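Reading Philemon in One Sitting
21 December 2020

The letter to Philemon is among the shortest in the New Testament. Our reading group in Quintela gave six evenings to it in November, under the guidance of Armindo Mendes, and I wish to record my own notes.

Paul writes as a prisoner on behalf of Onesimus. He could command, he says in verse 8, yet he prefers to appeal for love's sake. Members were asked to read the whole letter aloud before turning to any commentary.

Verse 11 contains a play on the name Onesimus, meaning "useful". The English versions keep the sense but lose the pun. Mr Mendes regards it as gentle humour; I remain undecided.

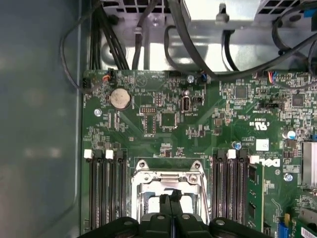 Further reading

Colossians 4 should be read next, as it names Onesimus in verse 9 and Archippus in verse 17. The group will resume with that chapter.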